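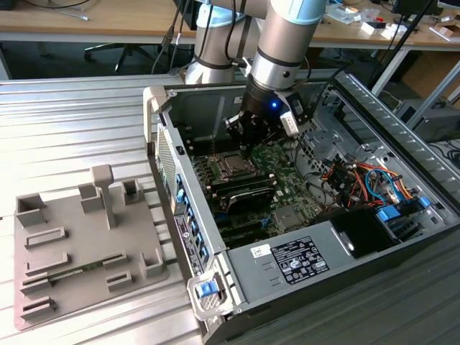 One reader in Flenddale wrote to ask why a desktop computer that had run quietly for years should begin to roar every afternoon, when nothing in it had been changed. The letter described a machine kept under a desk, beside a radiator, with the rear of the case against the wall.

Dust is the usual cause, and it acts in two ways. It settles between the fins of the processor cooler, where a mat only a millimetre or two thick will block most of the air. It also gathers on the leading edges of the fan blades, which then move less air at a given speed. The control circuit responds to the rise in temperature by turning the fans faster, and the noise follows.

The room matters as well. Air entering the case at 21 degrees leaves a good margin. Air drawn from beside a radiator may be far warmer, and every part inside will run hotter by much the same amount. A processor that sits at 57 degrees under light work in a cool room will not do so in a hot one.

We measured this on an elderly Grovon tower, which had not been opened since it was bought. Under steady load, the processor fan ran at 2,723 revolutions per minute. After the cooler and front filter had been cleaned, and the case moved some 34 centimetres from the wall, the same load produced a much lower note and no sudden changes of pitch.

The work needs a soft brush, a can of compressed air and a screwdriver. Shut the machine down, switch off at the wall and unplug it. Hold each fan still while blowing through it, as a fan spun by compressed air can damage its bearing. Blow from the clean side of the fins towards the dirty side. Household vacuum cleaners should be kept away from the board, where they can build up a static charge.

Thermal paste is a separate question. The Lemaire compound used in our test machine had dried at the edges but was still sound under the centre of the cooler, and we left it alone. It need only be replaced if the cooler is removed, or if temperatures stay high after cleaning.

Filters are best washed in November, before the heating is in daily use, and again in spring. Let them dry overnight before refitting.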